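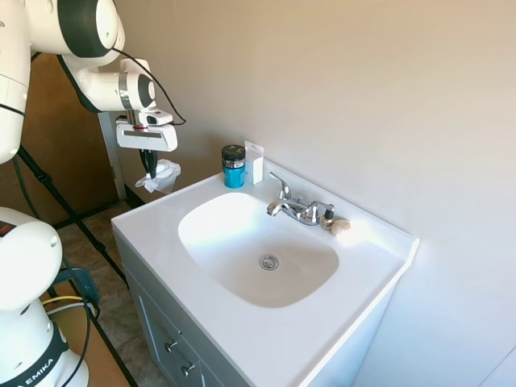 Tissue in the fingers at the back of the counter, left side.

Teaching a Bathroom Tidy-Up with the Drumness Kit
By Arlindo Frota

I've been playing with the Drumness teaching kit for a good while now, and the bathroom tidy-up is the job I'd pick for anyone who has just finished the setup guide. It's small, it uses stuff you already have at home, and it has one really hard part (soft paper!) that will teach you more than a week of stacking blocks. By the end of this page you'll have an arm that takes a used tissue or paper towel off a vanity counter and drops it in a wastebasket on the floor.

If you've never heard of it, Drumness is the kit from Brasau that lets you drive your arm by hand, save each run, and train a task from those runs. It comes with the hand controller, two room cameras, a wrist camera, the mounts and a license for the training software, which is called Rocha. You bring the arm, the gripper and a computer with a decent graphics card.

What you need

An arm with a parallel gripper, already working with Rocha
A heavy table that doesn't rock
Two table clamps
A wastebasket with a wide mouth
A box of tissues and a roll of paper towels
Whatever normally lives on your counter

Leave the counter the way it is! My first try was on a bare counter and the trained task fell apart the second I put a jar back. Jars, little bottles, a seashell, anything you'd really have next to a faucet should be there from the first run.

Step 1: Place the table

Bathrooms are tight, so measure before you carry anything. Put the table where the arm can reach the far back corner of the counter and also get down to the wastebasket without stretching all the way out. Turn off the arm, move it by hand to both spots, and look at the elbow each time. If it's nearly straight at either one, move the table.

Clamp the table side of the mount at two points, then lean on it. Run your cables down the side of the table, and leave enough slack at the wrist for a full turn. My first cable loop was too short and it pulled the camera plug out in the middle of a run, which cost me an afternoon of thinking the software was broken.

Keep the stop button where you can hit it from the doorway. You'll be standing in the doorway a lot.

Step 2: Set the cameras

Put one room camera high enough to see into the basin and the other off to the side, so it can see both the counter and the floor next to the vanity. The wrist camera goes on the gripper body, tilted toward the fingertips.

Chrome and white counters are rough on cameras. Lock the exposure in Rocha under Cameras > Fixed, and do it with the light you plan to use. If there's a window in the room, try it once in the morning and once in late afternoon before you settle. I went with a slightly darker picture than looked nice on my monitor, and the tissue edges showed up much better against the white countertop.

Step 3: Teach the heights

Rocha asks for three saved positions before you record: home, over the counter, and over the bin. For the counter position, stop the fingertips 120 mm above the surface. That clears a typical faucet and most jars. For the bin, go lower than feels natural. Paper floats when you let go of it high up, and you'll be picking it off the floor all day.
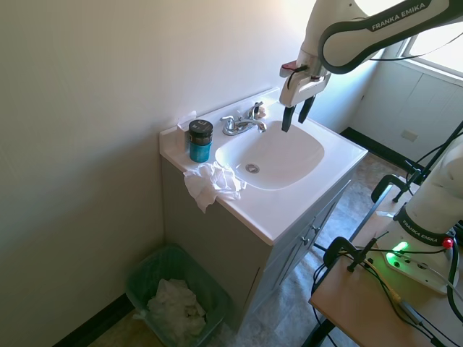

STEP 4: RECORD YOUR RUNS

Okay, the fun part. Lay a tissue or a crumpled towel somewhere on the counter, pick up the controller and press the side button to start. Drive to the paper, pinch it, lift, swing over to the bin, lower, open. Press the side button again to save. A calm run from me takes about as long as doing a slow job of tying both shoes.

Things that helped me a lot:

Change the spot every time. Front edge, back corner, tucked behind a jar, half in the basin, hanging over the side.

Change the paper too. A flat tissue and a wadded one need different approaches, and a paper towel is stiffer than both.

Pinch a ridge. If you come down on a flat sheet, the fingers just slide. Look for a fold that sticks up, bring one finger down on each side of it, and close slowly.

Save the ugly runs. If you miss and then go back and get it, keep that one. Those runs taught my arm to try again.

Throw out any run where you bumped the faucet or knocked something over. Rocha will happily learn that as well.

I started with 70 runs, trained overnight, and already had something that made me laugh out loud with happiness. It was clumsy, but it went for the tissue! Randa Karaki, who wrote most of the forum notes on soft items, told me to double the number of hanging-over-the-edge runs, and she was right. Those were the ones it kept missing.

Step 5: Practice the drop

I'd record a separate batch for this part alone. Start each run with the paper already in the gripper, held above the bin, and only do the lowering and the release. Big sheets are the ones to worry about. They block the wrist camera almost completely, so the arm has to work from whatever bit of the rim it can still see, plus the room cameras.

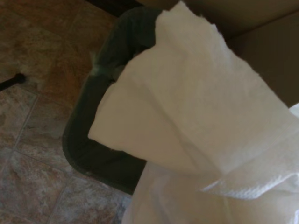
Wrist camera view with a paper towel over the bin. The curve of the rim on the left is your best guide.

Pick a bin that stands out from your floor. A dark one against lighter tile worked great for me. Then go in far enough that the bottom of the sheet is well below the rim, open the fingers all the way, wait a beat, and back straight up. If you move sideways too early the paper can catch on a fingertip and come right back out with you.

Step 6: Train and test

Choose Soft Items in the Rocha task menu, leave the other settings alone and start it before bed. For the first test, set the speed to slow and keep one hand on the stop.

I did 31 test tries with the final version, moving the paper each time, and wrote down every miss with where the paper had been. Do this on paper or in a notes app, whatever you like, but do it. My misses bunched up behind the faucet, and one more short recording session there made a clear difference.

What I'd like to see changed

The controller's side button is too easy to press by accident, and I have plenty of one-second runs to prove it. The camera mounts could use a longer arm. I'd also love an undo for deleted runs.

Where to go next

The shared library, Grarkeck, has 2,506 runs from other owners that you can mix in with yours. Try your own alone first so you know what they do, then add the ones filed under Paper and Cloth. After that, washcloths! They're heavier, they hang differently, and I'm only partway through that one myself. I'll post my saved positions when it's working.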